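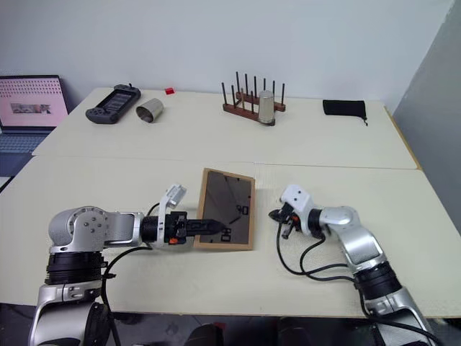

Flendcombe Picture Frame, Rectangular, Light Wood

Made by Brunet. Supplied by Bodton to framing counters, schools, offices and the public.

The Flendcombe is a plain rectangular picture frame with a light wooden border and a dark backing board. It is meant for prints, certificates, photographs and notices that are changed from time to time. The border carries no molding or applied decoration. The frame can be used upright or sideways, and there is no top edge until the hanging hardware has been attached.

Construction

The border is made from four lengths of solid wood, glued at the corners. The inside edge is rebated to take the glazing, the artwork and the backing board, in that order from the front. The wood is sealed with a clear matte finish. No stain is used, so the tone of the border varies from one batch to the next. Customers who need a matched set for a single wall should order all the frames on one line, and we will pick from the same batch while stock allows.

The backing board is dark gray and sits inside the wooden border. It is a friction fit in the rebate. Product markings are printed directly on the board in small black characters. Light scuffing on the backing is normal and is not treated as a fault, as this side faces the wall in use.

Specification

Shape: rectangular
Border: solid wood, light, clear matte finish
Glazing: clear, 2 mm
Backing board: dark gray, friction fit
Heaviest paper without a mount: 205 gsm
Orientation: upright or sideways
Hanging hardware: 2 screw-in plates, packed in a bag and not attached
Carton quantity: 50

Paper heavier than the weight listed can be used, but the backing board will then sit proud of the rebate and may work out when the frame is moved. For card, mounted photographs or anything with a window mount, order the Flendcombe Deep. It has the same border in front view and a deeper rebate.

Fitting a print

1. Lay a clean cloth or sheet of paper on a flat table. Place the frame on it with the backing board facing up.

2. Lift the backing board out, starting at one short side. A thin plastic card slipped between the board and the border will raise the edge. Do not use a screwdriver, which marks the wood.

3. Take out the paper insert. Leave the glazing in the rebate unless it needs cleaning.

4. Place the print face down on the glazing and square it to the border. Check from the front before going further. Dust on the inside of the glazing is much easier to deal with now than after the board is in.

5. Replace the backing board. Press along the long sides first, then the short sides, with even pressure from the thumbs. The board should end up level with or slightly below the back of the border on all sides. 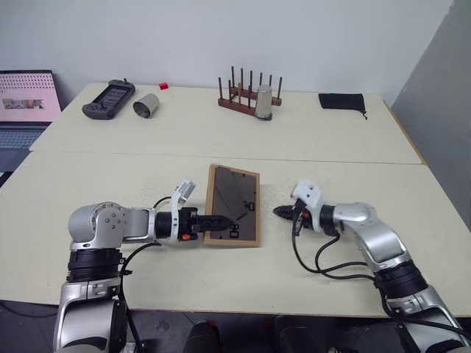

Flendcombe frame on a flat table, back facing up, with the dark gray board in the light wooden border.

If the board is tight, turn it end for end and try again. The rebate is cut to a tolerance and the fit can differ slightly between the two ends.

Hanging

Screw the plates to the back of the wooden border, never to the backing board. Pilot marks can be made with a pencil and an awl. For upright use, place one plate on each long side at the same distance from the top. For sideways use, do the same on the short sides. The screws in the bag are cut to suit the thickness of the border. Longer screws will come through the front.

Wall fixings are not supplied. The right fixing depends on the wall, and a hardware store can advise. The frame has no stand and is not designed to be leaned on a shelf where people pass close by.

Cleaning and care

Wipe the wooden border with a dry, soft cloth. A slightly damp cloth may be used for fingerprints and should be followed at once with a dry one. Spray glass cleaner onto the cloth and not onto the glazing – liquid that runs down behind the border will reach the print. Solvents and furniture polish will change the sheen of the finish in patches.

Keep the frame out of bathrooms, and away from the wall directly above a radiator. The corner joints are made for ordinary indoor conditions. Small gaps that open at a corner during a dry winter usually close again. A gap that stays open is covered by the guarantee.

Storage before use

Frames should be stored flat or on a long edge, in the sleeve, with the inserts left in. When stacking flat outside the carton, put a sheet of card between each frame and the next. Part-used cartons should be closed again, as the unfinished wood inside the rebate picks up dust and passes it to the glazing.

Spare parts

Backing board, dark gray, cut to size
Glazing, clear, cut to size
Hardware bag, plates and screws
Protective sleeve

Spare borders are not sold. A frame with a damaged border should be replaced, and the board and glazing can be kept as spares if they are sound. When ordering a board, copy the characters printed on the old one into the notes box on the order form. If the print has worn off, send the inside measurements of the rebate instead, taken at the back.

Ordering and delivery

Single frames ship from the Bodton warehouse in Pratberg. Full cartons ship from the same address on a pallet when more than one is ordered. Part cartons are repacked by hand and may take longer. Inspect the glazing on delivery and report any breakage with the carton label to hand.

Frames may be returned unused, in the sleeve, with the hardware bag unopened. Once plates have been screwed to a border the frame cannot be taken back except under the guarantee.

Changes to this product

The insert is now plain paper. Earlier stock had a printed insert, and both may be found in the same carton until the old stock is used up. A black border has been requested by several framing counters and is planned for September. The backing board will be the same for both colors.

Contacts

Technical questions, fit and spare parts: Faustine Besnard, Brunet product office
Trade accounts and carton orders: Kastriot Radulović, Bodton sales desk

Page last revised Sunday, June 9, 2019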